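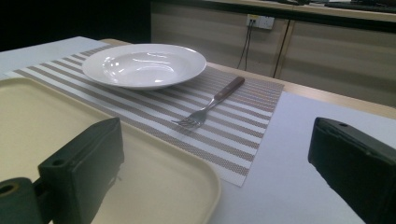 Huvau revises jaw service for hand-held gripper at Zitbridge

Huvau has changed the service routine for the hand-held gripper used at its Zitbridge site, following a run of uneven closing at the jaws. The new routine went into use in February and applies to the table-setting station, where the tool is used to record plate, fork and tray handling for the Dranum arm.

The gripper has dark green jaws, with a small round hole near the top of each finger block. Under the earlier routine the jaws were wiped and inspected at the end of a shift, and alignment was checked only when an operator reported a fault. Alignment is now checked before the first recording and again after every 100 grasps. The station software keeps the count and blocks a new recording until the check has been entered.

The fault first showed up on forks. A plate rim gives the jaws a fairly forgiving edge to close on, and a small offset between the fingers had little effect there. A fork handle lying at an angle on a placemat was more sensitive. When one finger arrived ahead of the other, the handle turned before it was held, and the recorded jaw position no longer matched the position of the fork.

Service staff traced the offset to play in the left finger mount. The screws were still in place but had lost preload, and the finger could be rocked by hand with the trigger released. Both mounts were taken off, cleaned and refitted with new screws. The slide was in good condition and was put back with fresh grease.

The check at the start of a shift runs as follows. The operator cycles the trigger 30 times with nothing between the jaws, then closes them on a flat gauge and looks for a gap on either side. If a gap is visible, the tool comes off the station and the mount screws are tightened in alternating order. The jaws are then closed on the gauge again. A tool that shows a gap twice in one shift goes to the bench.

Cleaning comes before the gauge check. Loose fibers from the woven placemats had collected at the base of the fingers on earlier tools, and on one of them they kept the jaws from closing fully. A dry brush is used at the finger base and a lint-free cloth on the gripping faces. Solvent is no longer permitted on the faces. Compressed air was tried and dropped after it pushed fibers into the slide.

Zero position is set last. The jaws are closed without force, the reading is cleared, and the jaws are opened to the stop. The opening must repeat on six consecutive cycles before the tool is released. Operators had been clearing the reading with the trigger squeezed hard, and the flex in the fingers then showed up as a fixed error in every recording from that shift.

The layout of the station has also been written down for the first time. The striped placemat lies on the white table, with the wide-rimmed plate and the wood-handled fork on it and the cream tray toward the near side. Positions are varied between recordings, but the objects stay the same for a full shift. Glossy plates remain in use in spite of the overhead lighting, which leaves bright reflections on the rim and in the well. Huvau said the lights would not be moved, as the Dranum arm will work under similar conditions.

Recordings made with the loose mount are being reviewed. Those with plates only will be kept where the zero reading is sound. Fork recordings from the affected shifts are being withdrawn and repeated, a job that takes up most of the station's morning hours at present.

Service time per shift has gone up. The full start-of-shift procedure takes 30 minutes with a tool that passes at the first attempt, and a spare gripper is now kept ready at the station so that a failed check does not stop work. The spare goes through the same procedure - including the zero setting - before it is handed over.

The procedure is filed in the Ismail maintenance log, along with screw torque values and part numbers for the finger mounts. Entries are made by tool, not by station, so a gripper keeps its history when it moves. The older paper sheets have been scanned and attached.

A revised mount with a locking insert is on order. It will be fitted to the spare first and run at the table-setting station before the other tools are converted. The interval between alignment checks stays at its current value until then.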